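Rorari opens its second lunch counter in Prollberg this May

PROLLBERG – Hi, it's Thongchai Yensuk from Rorari, and I get to share some news I've been sitting on for far too long. We're opening a second lunch counter! It's on Shenoy Street, in the old key-cutting shop next to the pharmacy, and the doors open in May.

If you've eaten with us at the Andus Market, you know how small that place is. I love it, but there's one narrow counter and a line that runs back past the flower stand most days by noon. People have been asking me for years when we'd find somewhere they could sit down. Well, now you can. The new place has 9 stools along the window and a long shared table in the back (bring your coworkers, bring a book, bring your kid who only eats fries).

The menu will look familiar. The burger stays, the fried chicken sandwich stays, and so does the green papaya slaw, which I tried to take off the menu last summer and got yelled at for. We're adding a rice bowl that my sister has been making at home forever, plus a breakfast sandwich with a soft egg and chili jam. Breakfast starts at 7 a.m. and goes until we run out of rolls. Lunch runs from 11 until 3. We're not doing dinner, at least for now. I have tried working dinners, and I like my family.

A word on prices, as I know that's the first thing everybody asks. The burger will cost the same at both counters. The lunch plate with slaw and a drink is $9, and I'm going to hold it there through the end of the year. We buy our rolls from the same bakery we've used from the start, and they gave us a good deal when we doubled the order, so I'm passing that along.

We're also hiring! We need 5 people for the Shenoy Street kitchen, full time and part time, and you don't need any restaurant experience. I was selling carpet before I opened Rorari and I burned a whole lot of onions that first month. If you show up on time and you're kind to the person standing next to you, I can teach you the rest. Come by the market counter after the lunch rush and ask for me, or leave your name and number with whoever's at the register. Training is paid from the first hour.

For opening morning, the first 171 people through the door get a free coffee. Yes, that's a strange number. It's our street number on Shenoy, and my daughter thought it would help people remember the address. We'll have 300 rolls on hand that day, so please don't worry if you can't get there early. The neighborhood band from the Prollberg music school is playing out front at 10 a.m., and the pharmacy has kindly offered us their side lot for bikes and strollers.

If you use a wheelchair, the new entrance is level with the sidewalk and the restroom has been rebuilt to fit. The market counter never had either one and it's bothered me since day one. There's a low section on the window counter too, right by the door, with the best view of the street in my opinion.

Reporters and food writers are welcome to come look around before we open. Just call the market counter and we'll pick a time when the paint isn't drying. I'm happy to talk about the food, the building, or the great slaw argument, and I'll cook you lunch while you're there.

The last thing I want to mention is takeout, because we're setting up the new kitchen so your order doesn't get stuck behind the people eating in. There'll be a separate pickup window on the alley side, and you can phone ahead from 10:30. If you're feeding an office, we'll do burgers by the tray and you can put them together yourselves when you get back. I like a big metal tray with a sheet of white paper over the bottom and the food containers set out around it, so people can build their own in the middle and the table stays fairly clean. Give us a day's notice for those, and tell us if anybody can't have sesame. See you on Shenoy Street!

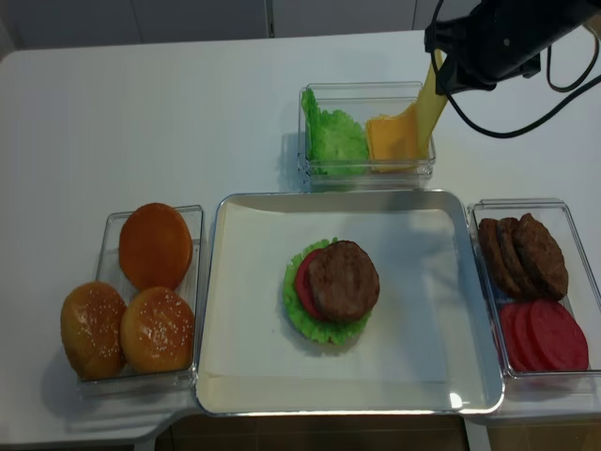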